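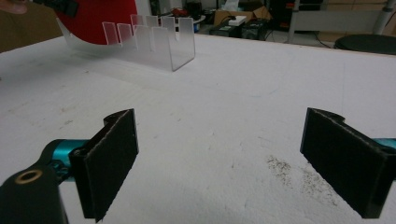

Plorkden Trestle Table, white top

Back in stock as of 17th October. Same table as before, new feet.

Plain white top, folding legs, carry it on your own if you're reasonably strong. We sell most of these to craft sellers and people who run evening classes, a few to caterers. Good for wallpaper pasting too but put a sheet down, paste gets in the edge trim and goes hard.

Size and weight

Top is 60 cm deep. Weighs 19 kg with the legs on. Height is fixed - if you want adjustable look at the Nernuvent, costs more, bit wobblier at full height in our opinon.

What's in the box

Table top, two leg frames (already fitted), four screw-in feet, spare foot, small hex key. No carry bag, that's seperate. The old Ibarra bag fits if you've still got one from the last version, zip is tight at the corners.

Setting up

Lay it face down on something soft. Pull the legs out till the catch clicks. Both catches. Turn it over, level the feet, done. To fold it, press the catch in and mind your fingers, the spring is stiff for the first few weeks.

Cleaning

Warm water and washing up liquid. No bleach, no scouring pads. Felt tip comes off with a bit of white spirit on a cloth, biro mostly doesn't. Turmeric never.

Hot pans - use a mat. We get asked this every week. Use a mat.

Feet

The September batch came with Giltico rubber feet, these go on wood floors without marking. Older tables have the hard grey ones. You can swap them, same thread, packs of four in the spares section.

Delivery and returns

Kerbside only, driver won't bring it upstairs. Orders over £300 go free on the mainland, islands please ring first for a price. Returns within 60 days, unused, in the box it came in. Keep the box.

Trade and schools

Ordering a lot of them? Email Sebastian Vasiliu on the trade desk with the delivery postcode and whether there's a loading bay. Quotes usually same day, bit slower this month sorry.

Related: Plorkden bench (folding), Nernuvent adjustable table, spare feet, edge trim by the metre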